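회사 소개: 작업 기준과 원칙

Cidbridge는 사용 후 서버와 데스크톱 컴퓨터의 자동 해체 및 부품 회수 공정을 설계하고 운영하는 회사입니다. 주 업무는 로봇을 이용한 프로세서, 메모리, 확장 카드의 분리이며, 공정 설계와 함께 내부 작업 기준서의 작성과 개정을 별도 업무로 두고 있습니다. 본 페이지는 회사의 조직과 기준서의 주요 내용을 고객사 및 협력사에 안내하기 위한 것입니다.

기준서의 정식 명칭은 「Cliltitz 작업 기준」입니다. 초판은 소켓형 프로세서의 취급만을 다루었고, 이후 메모리, 케이블, 고정구, 기록 관리 항목이 추가되었습니다. 현재 판은 622개 조항으로 구성되어 있습니다. 조항은 필수, 권고, 참고의 세 등급으로 구분하며, 필수 조항을 충족하지 않은 작업은 결과와 관계없이 부적합으로 처리합니다.

조직

기준 관리는 Manouchehr Ansari가 총괄합니다. 현장 공정과 셀 운영은 Tamer Salameh가 담당합니다. 두 부서는 서로의 문서를 승인할 수 없습니다. 공정 변경은 운영 부서가 신청하고 기준 부서가 검토하며, 검토 결과는 매주 금요일에 공지합니다. 긴급 변경은 해당 셀에 한하여 적용할 수 있으나 다음 공지 전까지 정식 검토를 마쳐야 합니다.

1. 접근 및 접촉

프로세서 소켓 주변은 부품 밀도가 높고 핀 손상 시 복구가 어려운 구역입니다. 기준서는 이 구역을 제한 구역으로 지정하고 진입 경로, 속도, 접촉력을 따로 규정합니다.
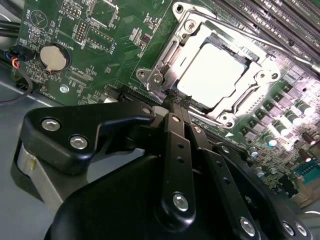

제한 구역 안에서의 이동은 저속 모드로만 허용됩니다. 접촉력 상한은 보드 종류별로 작업표에 기재하며, 작업표에 값이 없는 보드는 작업을 시작하지 않습니다. 상한을 초과하면 로봇은 그 자리에서 정지하고, 후퇴 동작은 작업자가 상태를 확인한 후 수동으로 승인합니다. 자동 후퇴는 금지합니다. 핑거가 고정 프레임이나 레버에 걸린 상태에서 후퇴하면 소켓 전체에 힘이 전달될 수 있기 때문입니다.

손목 카메라 영상은 접근 단계부터 저장합니다. 금속 표면의 반사로 윤곽 인식이 불안정한 경우에는 조명 각도를 조정한 뒤 다시 촬영하고, 노출값만 바꾸어 진행하지 않습니다.

2. 서버 보드

서버 보드는 소켓 양측에 메모리 슬롯이 배치된 경우가 많아 핑거의 개방 폭이 제한됩니다. 작업 전에 슬롯 래치의 위치와 잔여 모듈의 유무를 확인하고 기록합니다. 잔여 모듈이 있는 보드에서는 해당 방향으로의 핑거 개방을 금지합니다. 보드에 남은 코인형 전지는 별도 공정에서 분리하며, 프로세서 공정에서는 접촉하지 않습니다.

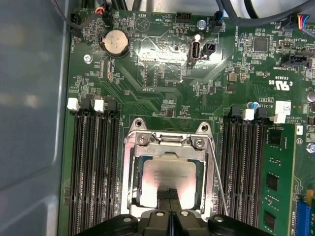

서버 보드의 프로세서 위에 위치한 그리퍼. 소켓 양측은 메모리 슬롯.

그리퍼의 핑거가 프로세서 상면을 가리면 손목 카메라만으로는 가장자리의 위치를 판정할 수 없습니다. 따라서 파지 판정에는 고정 카메라 영상을 함께 사용하도록 규정하고 있습니다. 두 영상의 판정이 다를 경우 파지 실패로 간주합니다.

3. 데스크톱 케이스

타워형 케이스는 측면 패널을 제거하고 눕힌 상태로 작업대에 올립니다. 내부 케이블은 로봇의 진입 경로 밖으로 정리하되, 커넥터에 장력이 걸리지 않도록 합니다. 전원 공급 장치를 분리하지 않고 작업하는 경우에는 외부 전원선 제거와 잔류 전하 방전을 먼저 확인합니다.

프로세서를 든 상태에서는 소켓 상부를 수직으로 통과하고, 케이스 테두리보다 높은 위치에 도달한 뒤에만 수평으로 이동합니다. 소켓에 안착시키는 동작에서는 역순을 따릅니다. 방향 표시와 노치를 확인하지 않은 안착은 필수 조항 위반입니다.

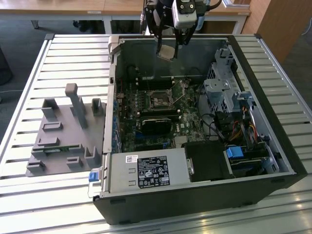

4. 이물 및 잔류물

사용 후 장비에는 먼지, 굳은 열전도 물질, 패드 조각 등이 남아 있을 수 있습니다. 기준서는 소켓 주변의 이물을 프로세서 분리와 별개의 작업 대상으로 분류합니다. 재질을 확인할 수 없는 이물은 미상으로 기록하며, 추정한 재질명을 기재하지 않습니다. 이물을 집은 그리퍼는 소켓 개구부 위를 통과하지 않는 경로로 후퇴시키는 것을 권고합니다. 핑거 끝은 이물 작업 후 반드시 점검합니다.

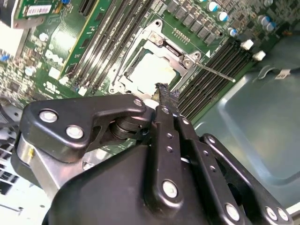
소켓 가장자리 위에서 검은색 이물을 집고 있는 핑거 끝.

5. 점검 주기와 기록

핑거 패드는 300회 파지마다 육안으로 점검하고 500회에 교체합니다. 링크부 체결 볼트의 토크 확인은 400회 파지마다 실시합니다. 횟수는 성공 여부와 무관하게 누적합니다. 교체 전후의 기준 영상은 같은 조명 조건에서 촬영합니다.

작업 기록에는 보드 식별 정보, 작업표 판번호, 정지 이력, 수동 개입 내역을 포함합니다. 수동 개입이 있었던 작업은 자동 작업 실적에 합산하지 않습니다. 기록 양식은 협력사 Haugen 및 Irkico와 공용으로 사용하며, 양식 변경 시 세 회사의 서면 동의가 필요합니다.

기준서 열람

고객사와 협력사는 담당 부서를 통해 현행판의 필수 조항을 열람할 수 있습니다. 권고 및 참고 조항은 계약 범위에 따라 제공합니다. 차기 개정판은 11월에 배포하며, 케이블 정리와 이물 분류 항목이 개정 대상입니다. 개정 의견은 조항 번호와 근거 기록을 첨부하여 기준 부서로 제출하시기 바랍니다.

최종 수정: 11월
공유 4 · 댓글 0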